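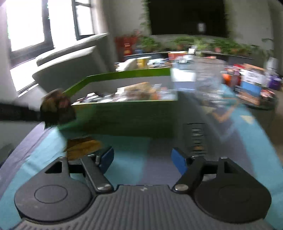 Marcelle Marchal asked that the back stairs go first this time, before the kitchens, as last round we ran out of daylight and the stairs got ticked from memory. Fair point. Stairs first.

DOMO HOUSE – SHARED BUILDING WALKROUND
November round, started Saturday 8:30
Walked by: Gwenaël Chevalier
Second pair of eyes: Malte Görtz (ground floor only, had to leave)
Key: OK / FIX / WATCH / N/A

1. BACK STAIRS

Handrail firm top to bottom – FIX. Loose at the second landing. Bracket turns by hand. Long screws needed, the short ones just pull out again.
Treads, nosing strips – OK except the fourth step up, strip lifting at left. Glued it. WATCH.
Lights on timer – FIX. Goes off after 20 seconds, you can't get from the cellar to the first floor in that. Léonie says same thing all summer.
Nothing stored on landings – FIX. Stroller, two crates, a rolled up rug. Note left on each. Rug has been there since spring!

2. FRONT HALL AND DOOR

Door closes and latches by itself – OK
Door opens from inside without key – OK
Mat flat, not curling – WATCH
Mailbox corners – one sharp, taped. Needs filing down properly.
Emergency number sheet – FIX. Old plumber still on it. New sheet printed, not hung, no thumbtacks.

3. SHARED KITCHEN

Smoke alarm test button – OK, very loud, sorry to flat 27
Extinguisher gauge in green – OK
Extinguisher reachable – FIX. Was behind the recycling again. Moved recycling. It will move back.
Fire blanket – OK, on hook
Stove knobs all turn off fully – back right is stiff. WATCH.
Outlet by the sink – FIX. Cover plate cracked. Do not use, taped over. Electrician only please, not Malte.
Extension cords – one plugged into another one behind the fridge. Removed. Whoever needs it for the rice cooker come and see me.
Grease filter – washed, was overdue

Comment from Malte Görtz: the stove knob was stiff last year too and I wrote it down then. Can we put a name next to WATCH items or they just get watched forever.

GC: agree. Names in brackets from now on.

4. LAUNDRY ROOM

Lint trap – FIX, done on the spot. Full. Clean it EVERY load.
Hose joints – no drips seen
Floor drain clear – OK
Shelf load – heavy detergent on the top shelf, moved down
Dryer vent outside flap – stuck half open, freed it. WATCH (Gwenaël)

5. CELLAR

Head height tape on low beam – OK, could be brighter
Paint and solvent cans – lids on. Three have no lable. Going to the town drop-off if not claimed.
Boiler room door shut – OK
Boiler service tag – in date
Carbon monoxide alarm – FIX. Chirping. Battery bought, 9 volt, put in at noon. Test OK after.
Padlock code for cage 3564 – works, but sticky. Bit of graphite.

6. YARD

Gate latch – OK
Leaves on ramp – FIX. Swept half of it, ran out of time. Slippery where the gutter drops on it.
Grit bin – low. Need 200 lb before frost, Gaëtan Chauvin has offered his trailer.
Bike rack bolts – one missing. Rack still steady but WATCH (Gaëtan)
Outside light – OK

ORDER OF FIXES

Outlet plate – call made, waiting to hear back
Handrail – this week
Stair timer – same visit as the outlet if he has time
Ramp leaves – whoever reads this first, broom is in the laundry room

Comment from Léonie Chevalier: I can do the ramp tomorrow morning. The rug is not mine but I know whose it is and will ask agian.

Comment from Gaëtan Chauvin: trailer has a flat. Grit by the end of the month, not before.

Sheet goes back in the blue folder by the mailboxes. Next round starts at the yard end.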